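The Robot at the Next Bench
What happens when a machine comes to work in a computer repair shop?
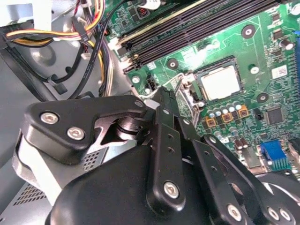

A robot gripper reaches into an open desktop computer. The silver square on the green board is the processor.

Hi! I'm Niloufar Babaei, and I take computers apart for a living. My workplace is called Lustell, and it's a big, bright workshop in a town called Udby. Old computers come in through the back door, and we find the parts that can be used again. Since April, one of the benches has had a robot arm on it, and kids who visit always ask me the same thing. Did it take somebody's job?

That's a good question, so let me tell you how things went.

First, what's inside a computer?

If you've never seen one open, it looks a bit like a tiny city. The big green board is called the motherboard, and all the other parts plug into it. The processor does the computer's thinking (well, a sort of thinking -- it does math really, really fast). The long black slots next to it are for memory, where the computer keeps the things it's busy with right now. The colorful wires carry electricity from the power supply, a metal box with lots of little holes that let the hot air out.

My job used to be pulling all of that out by hand. Every single piece!

Why use a robot?

We get 500 computers in a busy month. Each one has screws, clips and plugs, and after a whole day of pinching and twisting, my fingers were so sore I could hardly open a jar of pickles. The edges inside a metal case can be sharp, too. I've had plenty of bandages on my thumbs.

A robot's fingers don't get sore. Ours has a gripper, which is the hand part, made of black metal pieces joined together so they can open and close. It can make the same move again and again, just the same way each time, and it never needs a snack.

What's hard for it?

Wires! You and I can push a floppy cable aside without even looking. For a robot that's tricky, since a cable bends a different way every time you touch it. The robot also has to know how hard to squeeze. Too soft and the part slips. Too hard and -- crunch.

So before we let it work on real orders, we had to teach it. My friend Afshin Nikzad did most of the teaching. He moved the arm through each job slowly, over and over, and the computer that runs the arm saved those moves to learn from. On its first test it got 89 memory sticks out without a scratch and bent the next one like a banana. Afshin kept that one. It's on his desk.

So, what changed for the people?

Nobody at our shop was sent home, but I won't tell you it goes that way everywhere. In some places a machine does come in and there's less work for people, and that's a real worry for grown-ups. I was worried too. I didn't sleep much the week the big box came.

What happened to me is that my day got different. Two of us, Afshin and I, now look after the robot. We set up each computer, watch the arm, and press the red stop button if something looks wrong. I had to go to class for it, which felt funny at my age! I also spend more time testing parts and fixing up whole computers, and that's my favorite thing to do.

There are bits I miss. We used to chat a lot while we unscrewed things, and now I need to keep my eyes on the arm. We have a longer lunch break together to make up for it.

Try it yourself

Put on a pair of thick winter gloves and try to pick up a paper clip with just two fingers. Then try to unplug a toy cable (one that isn't connected to anything, please!). Now you know how a gripper's day goes.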